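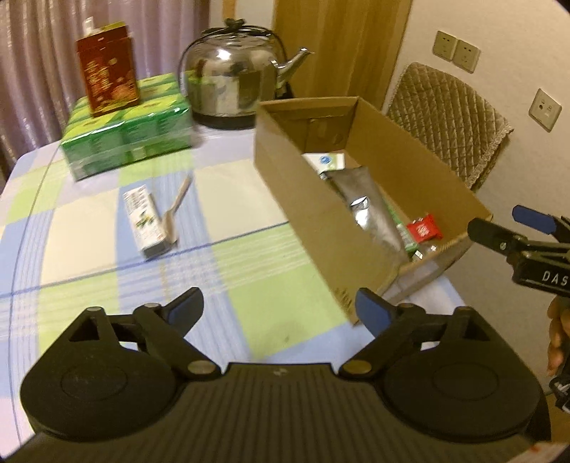
Notes 4 — Showing by hand

Course handout, Lavside short course in robot teaching. Updated 15/07/2021. Bring to the practical, no spare copies.

Last time: remote control (teleop). Operator sits apart, moves the arm with a leader arm or joystick. You get the joint angles free, but it's slow and there's no feel in the fingers.

This time: hand-held grippers. No arm at all. You hold the tool, do the job, the camera on it records. One in each hand for two-handed work.

What gets saved
- wrist video, both sides
- finger opening over time
- tool path, worked out afterwards from video + motion sensor

Path is the weak point. Plain walls and shiny things (kettles, foil pouches) upset the tracking, a patterned cloth helps it. Keep some pattern in view when you can.

Packing task, kitchen goods into or out of an open box
1. Start with fingers wide open, hold still for a breath.
2. Come in slowly over the item. Slim carton: grip across the narrow side.
3. Wooden spoon — by the handle, not the bowl.
4. Foil pouch: it creases and slides, so close gently and lift straight.
5. Small packets down in the box: watch the cardboard wall, the housings are wider than you think.
6. Open, back off, THEN move away. Half the bad takes last year were people pulling off early.

Don't reach where the robot cant. Your elbow bends round things, the arm won't.

Numbers from the January run (Bullow set): 1657 takes recorded, 63 thrown out for lost tracking, 62 for dropped items. Roughly 1000 used for the first training round. The rest held back, see Notes 5.

Software: Fidance for trimming, Dursun for playback on the arm. Check left and right are in sync before you trim, its a pain to fix after.

To do before next week
- read section on delay between camera and finger signal
- ten clean takes per pair, same start pose
- write down every failed take and why, one line is enuogh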